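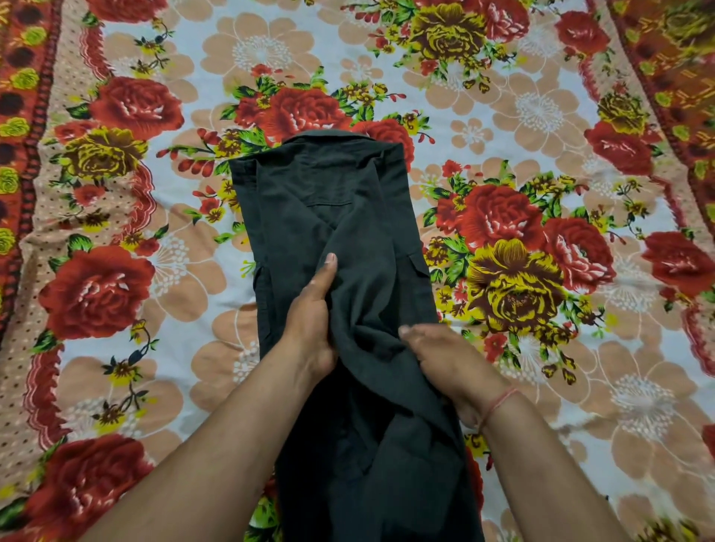 Why does adding human folding video help on plain backgrounds and hurt on patterned ones?

Tagged: imitation learning, deformable objects, co-training

Posted by lorkik_bench

I'm trying to reproduce a result from a workshop paper and I'm getting half of it. The method trains a shirt-folding policy on teleoperated robot episodes mixed with first-person video of people folding at home. The human clips have no robot actions, so the authors use 3D hand keypoints as a stand-in, expressed relative to the head camera, and train one shared encoder with a separate action head for each source.

Setup on my end: two arms, parallel grippers, one overhead camera and one at head height. The human clips are mostly folding on beds, dark shirts on floral bedsheets and that sort of thing. Robot episodes were all recorded on a plain grey table.

On the grey table, co-training beats robot-only data clearly, the same direction as the paper. When I put a printed cloth on the table, the co-trained policy does worse than robot-only. It reaches for the right area but closes the gripper on the cloth, or stalls above the collar. I expected the opposite, given that the human data is where all the patterned backgrounds are.

Things I have checked: camera intrinsics are correct for both sources, the hand keypoints look sensible when projected back, and the loss on both heads goes down. Sampling ratio is 8 human clips to 1 robot episode in each batch. Is this a known failure, or have I got a bug?

Posted by Ilídio Sequeira

Probably no bug. I would look at the sampling ratio and at what the encoder is able to learn from it.

With one head per source, nothing forces the two sources to share features. If every human clip has a busy background and every robot episode has a plain one, background is a perfect label for which source a frame came from. The encoder can split on it. At test time a printed cloth pushes the robot frame toward the human side of the feature space, and the robot head has never been trained on features from that side. Stalling is consistent with that.

You can test it cheaply. Freeze the encoder and fit a linear classifier to predict the source from the features. Then mask out the hands and grippers and fit it again. If accuracy stays high with the masks on, background is doing the work. Run your printed-cloth robot frames through the same classifier and see which side they land on.

If that is the cause, in the order I would try them:

Record a small number of robot episodes on patterned cloth. We had this problem on the Cunha set and three extra cloths did more than any change to the loss.

Drop the ratio. At 8 to 1 the robot head sees very little. I would start at 2 to 1 and move up only if the plain-table result suffers.

Composite backgrounds onto the robot frames using a garment mask. Cheap, but check the mask along collars and pocket flaps. A ragged edge becomes its own cue.

Separately, check your hand labels on the frames where the palm lies flat on the fabric. Smoothing with an open hand has no equivalent on a parallel gripper. If you derive open and closed from thumb-to-finger distance, a flat hand reads as open, and the human head learns to sit over the shirt with the grip open. That could feed the stalling above the collar as well. We gave smoothing its own label and left those segments out of the grip loss.

Posted by gudano_user

Just use more data. We went to a bigger encoder on the Mondunov rig and it stopped being a problem.

Posted by tmk

I would not rely on the bigger encoder. More capacity makes it easier to keep the two sources apart, so you may get a lower training loss and the same behaviour on cloth.

One addition to the longer reply. Hold out by background when you evaluate, as well as by garment. If your validation clips come from the same beds as your training clips, the human-side numbers tell you nothing about this. Also report the robot-only baseline on the printed cloth with the same number of robot episodes. A lot of write-ups leave that row out, and without it you can't tell whether the human video is helping or hurting there.

Comment from lorkik_bench

Ran the classifier. With hands and grippers masked it still separates the sources almost perfectly, and most of the printed-cloth robot frames land on the human side. I've lowered the ratio and am recording on patterned cloth now. Have not touched the smoothing label yet.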